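**Status:** open, mostly working
**Thing:** hand-held gripper, second build
**Problem:** finger width jumps around in the log, worst when the grip is nearly closed

Okay, starting this over as a proper ticket. My notes so far were spread across two notebooks and the back of a Villwood packing slip, and the folks on the Grenbridge workshop board keep asking me things I can't find the answer to.

Quick setup for anyone new: it's the trigger-style gripper with the curved black fingers and the blue rubber pads. The camera looks down past the fingers, and a little encoder on the trigger shaft tells the logger how wide they are. The logger is a Cervantes board running the Skokuven scripts, with one setting changed (the sample buffer, now at 2000, up from whatever it shipped with). I use it to record pick-and-place runs at home, and later the arm in the workshop gets to try and copy them.

### What goes wrong

I squeeze the trigger slowly, the fingers close smoothly, and the width number comes down smoothly too... until it hits 79, and then it skips. Sometimes it lands a bit low and creeps back, sometimes it freezes for a moment and then catches up all at once. Opening is fine! It's only on the way in, and it's much worse if I'm holding something squishy.

### What I tried

**Cable.** Always the cable, right? Swapped it for a shorter one and taped it down along the handle. Same skip, same place. I left the short one on anyway, it's nicer to hold.

**Buffer.** Put it back to the default and got the same skip plus a bunch of warnings, so back up it went.

**Magnet.** I had the encoder magnet glued in slightly crooked (my fault, I was in a hurry and the glue wasn't). Popped it out, cleaned up the seat, glued it again and left it overnight. This did help — the freezing is gone. The low reading with the slow creep back is still there.

**Friction.** Took both fingers off and worked the linkage by hand. One side had a tight spot, so I filed the pivot hole a tiny bit and added a dab of dry lube. Trigger feels lovely now. Log looks exactly like before, sigh.

**Screws.** Here's where I got somewhere. With the fingers back on, I pushed sideways on a tip and the whole finger rocked at its base. Not much, but you could feel it click. So the trigger shaft was reading one thing and the tips were doing another, and on something soft the finger would give and then settle. I'd tightened those screws into printed plastic so many times that the holes were pretty well shot. I printed new mounts with thicker walls and put in heat-set inserts. No click anymore.

### Retest

I wanted soft, crinkly stuff that changes shape in the grip, and the snack stash was perfect for that. Open box on the bed, bags on the sheet, pick up and drop in, then tip it out and go again. I did 30 runs with the new mounts, took a break for lunch, and then looked at the plots. 6 of them still have a little dip near the closed end. The rest are clean all the way down, and I'm pretty happy with that compared to this morning.

The bad ones seem to be the runs where I came in fast and swung the camera a lot. Could be the encoder, could be me yanking the cable with my wrist. I'm going to repeat a batch nice and slow and see if the dips go away before I start blaming parts again.
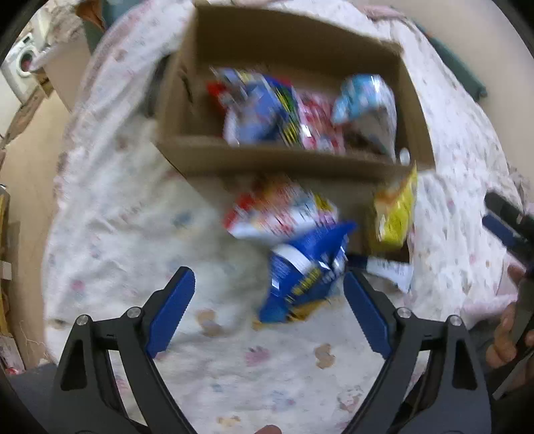
Do I have to redo the whole calibration after changing the finger mounts?

Just the two end points. Close the fingers gently until the pads touch, save that as zero, then open them all the way and save that as the maximum. The camera calibration can stay as it is if you didn't move the camera.

### Still to do

- slow batch, same bags, same box
- strain relief on the cable where it leaves the handle
- mark the new mounts so I don't grab the old ones out of the parts bin by mistake
- post the mount file to the Grenbridge board (two people asked, sorry, I know)
- order more inserts from Villwood, I melted about half of this pack figuring out the iron temperature

If anybody else on the Skokuven scripts gets that creep-back shape in their plots, push sideways on your fingertips before you take the encoder apart. I'd love to hear if yours clicks too! Leaving this open until the slow batch is done.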